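From: Orhun Güneş
To: Hallora list
Subject: Re: are we anywhere near chores yet?

> I keep seeing clips of robots folding shirts and loading the
> dishwasher, and my sister wants to know if she should hold off
> on hiring help for the shop. Is any of this real? Or is it
> all sped-up video and somebody off to the side with a joystick?

Tell your sister to hire the help! I say that as somebody who spends most of the working day with these things and loves them dearly. I moved over to the Trosorora bench in January, so I've had a good while to get over the honeymoon, and I'm still pretty cheerful about it, just not cheerful enough to hand one my dishes.

What we work on is small fetch-and-place stuff, with two arms over a plain white table. Capped tubes and a rack, mostly. It sounds dull next to shirts (it is dull, some afternoons) but it's the same trouble you'd have with spice jars or the screw bins in a shop. You've got to get the fingers around one thing without bumping its neighbors, and see-through plastic is a pain for cameras.

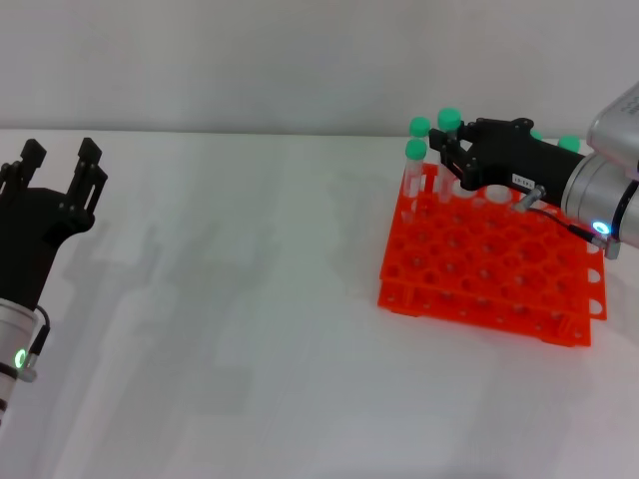 So when could an ordinary person buy one that clears the table after dinner? I'd guess you can buy something that claims to in a few years, and something you'd leave alone with your good glasses quite a bit later than that.

Our log is up to 3086 tries on the rack job, and 2225 of those went through with no hand from us. I was thrilled with that until my wife asked how I'd feel about a waiter with the same score. Fair point. On the other hand, the old Lestorow script we started from only managed 1166 over the same number of tries, so it's moving!

As for the joystick question, some clips are run by a person and some aren't, and the good ones say so in the caption. Look for the playback speed too, it's usually in tiny print in a corner.

If anybody on the Gündoğdu side has tried soft fingertips on smooth caps, please write me, on or off list. I have 2 sets in a drawer and no idea which glue to use.

Orhun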